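Oiling a maple board - mineral oil or hardwax?

harkside_joiner
Posted in Finishes and Treatments

I've glued up a board from maple offcuts and I'm stuck on the finish. It's 20 mm thick, planed and sanded to 240. It will live in the kitchen and get used for bread and the odd bit of veg, no raw meat. My last one was beech and I used ordinary mineral oil from the chemist. It went grey and furry within a year, though I admit I wasn't good at topping it up.

A man at the Harkside timber yard told me to use hardwax oil and forget about it. My brother-in-law says never put anything that cures hard on a chopping board. Which is it?

Vidmar
Mineral oil. It's cheap, it doesn't go off and you can redo it in five minutes. The beech went furry because you didn't raise the grain before the last sanding. Wet it with a sponge, let it dry overnight, sand with 320, then do it all again. After that it stays smooth.

tern_and_plover
I don't agree with mineral oil on maple. Maple is tight and hardly takes any in. What does go in comes out with the first few washes. I've used hardwax on three boards and the oldest has had nearly 16 months of daily use. Knife marks show but it doesn't look tired.

Vidmar
Sixteen months is nothing for a board. Mine are older than my kids. And once you've cut through the hardwax, water gets in at the cuts and you get dark lines that won't sand out without going over the whole face. With oil you just wipe more on.

tern_and_plover
I haven't had dark lines. Maybe you soak yours in the sink.

Vidmar
I don't soak anything in the sink.

Aldo Marras
Both work. I make these to sell at a market and I've gone back and forth. For bread only I'd use hardwax, two thin coats, wipe off everything that's left after ten minutes. For heavy chopping, oil with a bit of beeswax melted into it. The mistake people make with hardwax is putting it on too thick, then it stays tacky and they blame the tin. Give it a good couple of weeks before you use it, whatever the label says about being dry by morning.

Whichever you pick, do both faces and the edges the same. If you only finish the top it will cup.

harkside_joiner
Thanks all. Aldo, does it matter what glue I used? It was a normal waterproof PVA. Also one of the planks has a small knot in it and I don't know if I should fill it.

Aldo Marras
The glue is fine. If the knot is tight leave it alone. If it moves when you press it with a thumbnail, run some thin superglue in, let it go off and sand flush before any oil goes near it. Superglue won't stick to oiled wood.

broltau_bob
Can I ask about walnut oil? My wife bought a bottle of it for salads and we've never got through it.

Vidmar
Salad walnut oil can go rancid before it cures. Some people also have nut allergies, so I wouldn't on anything that gets lent out or given as a present.

Flikik
I left mine bare. Scrub with salt and half a lemon, dry it standing up. No trouble so far, though it does pick up beetroot.

tern_and_plover
Bare maple next to a kettle would split in my house.

Flikik
Mine isn't next to a kettle.

Flikik
Mine's maple as well, for what it's worth, pale with a bit of swirl in the grain.

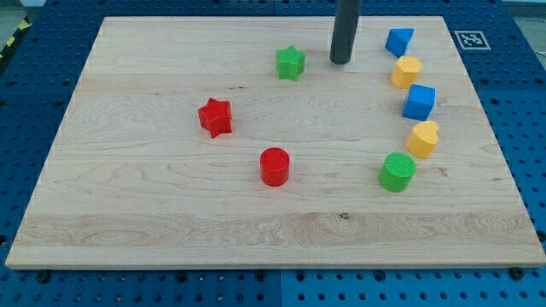 broltau_bob
How long should I leave between coats of mineral oil?

Aldo Marras
Overnight, and wipe off whatever is still sitting on the surface before the next one. Three or four coats to start with, then one whenever the wood looks dull.

harkside_joiner
I've decided on the oil and beeswax mix as it's easier to put right if I get it wrong. The knot was tight so I've left it. Grain raised once, doing it again tonight. What ratio do you use for the wax, Aldo?

Aldo Marras
One part wax to four of oil by weight. Warm it in a jam jar stood in a pan of hot water, never straight on the hob. It sets to a soft paste and keeps for ages with the lid on.

Vidmar
I go one to five. Softer and easier to rub in when the garage is cold.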